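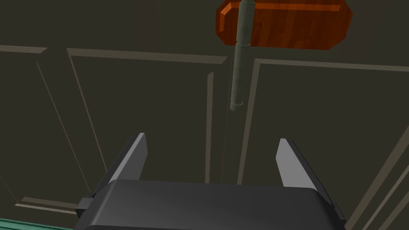

Home | Features | Opinion | Members | Archive | Contact

The Return of the Evening Class

3 August 2024

Adult education in Pustivville has had an uneven history. The town's institute opened its doors to working people who wished to improve their arithmetic and handwriting, and for many years its classrooms were full on most evenings of the week. Later, as budgets were reduced and the bus service ended earlier, enrolment declined until only 51 learners remained on the register.

The present roll stands at 675. Ebenezer Dogbe, principal of the institute, attributes the change chiefly to the timetable. Classes had traditionally begun at six o'clock, when many residents were still travelling home or preparing a meal. They now begin at half past seven, and the longer courses have been divided into blocks that may be taken in any order.

"We had assumed that people were no longer interested," Mr Dogbe said. "We had not asked them when they were free."

The prospectus has also been revised. Bookkeeping and conversational French remain, as does the pottery course, for which there is a waiting list. They have been joined by household repairs, local history and a course in writing for family and business purposes, taught by Vignesh Iyengar. His learners bring their own letters, and a good part of each session is given to shortening them.

Fees remain a matter of concern. The Menon Bursary, which meets the full cost of a course for those on low incomes, supported almost 510 enrolments over the past 3 years. Its present funding ends in December, and the governors have yet to agree what will replace it. Kwadwo Agbenyega, who chairs the board, favours a modest rise in standard fees. Others would prefer to let rooms during the day.

Krishnamoorthy Krishnan enrolled in local history after retiring from the railway and is now preparing an index of the parish maps. He expects the work to occupy him through the winter. The reading room will stay open until ten for this purpose.

Related features
Brock Tremblay on the village library
Night buses and the rural learner
A short history of the Pustivville Institute

This website uses cookies to improve your visit. Accept | Manage settings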